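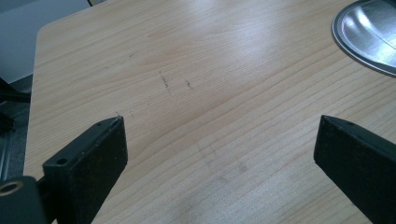

Questions about care and repair of Rullum table tops. Answers apply to the Rullum and Rullum Wide unless a model is named.

## What is the top made of?

A 0.6 mm wood veneer over particleboard, sealed with a clear water-based lacquer. The underside has a backing veneer to limit warping. Odera tops are solid wood and have their own care sheet.

## What can I clean it with?

A cloth dampened with water and a small amount of dish soap. Wipe along the grain, then dry with a second cloth. Do not use ammonia, bleach, acetone, scouring powder or melamine sponges. Melamine sponges are abrasive and leave dull patches in the lacquer.

## How do I remove pencil marks?

Use a white vinyl eraser with light pressure. Pink erasers can leave color behind. Wipe off the crumbs with a damp cloth.

## What about shoe or rubber scuffs?

Try the eraser first. If the mark stays, apply mineral spirits to a cotton cloth, rub for a few seconds, and wash the area with soap and water. Test on the underside of the edge before treating the top.

## Can I sand out a scratch?

No. The veneer is too thin for sanding by hand or machine. If the scratch is in the lacquer only, apply Zolia clear filler with a plastic card and let it cure overnight. A scratch that catches a fingernail has usually reached the wood and needs a tinted filler stick.

## How hot can an item be?

The lacquer is rated to 50 °C. Use a trivet for anything above that, including mugs.

## Will the color change?

Yes. Pale veneers darken and turn more yellow in daylight. Move lamps, trays and desk pads every few weeks during the first 7 months.

## How much weight will it hold?

700 N, evenly distributed, with all four legs fitted. Do not sit or stand on the table.

## Can I order a replacement top?

Yes, from Cistska spare parts. The part number for the standard top is 321. Screws are included; legs and brackets are not. Grain and shade vary between batches, so a new top may not match an older table placed next to it.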